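The table top is finally sanded. I took it down to bare wood in June with the Shearer sander, four grits in all, and the last pass was by hand with the grain. Each grit got the full length before I changed paper. The old varnish clogged the coarse discs badly, so I got through 16 of them against a planned ten.

Width at the window end is 700 mm. It was out by 4 mm at the other end and I have left it that way, as the rails underneath follow the same taper.
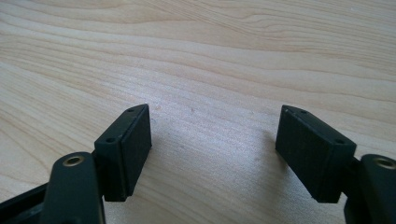
*Table top, bare wood. The darker bands run diagonally; no knots.*

A few specks and smudges remain near the middle. I will go over those with a cloth and a bit of white spirit, then leave it overnight before oiling. Aušra Ozoliņš lent me half a tin of Werkex hard oil, matt. Two thin coats, wiped off after 20 minutes, with a light rub between them.

The underside gets one coat. The leg bolts are still in a jam jar and two need new washers.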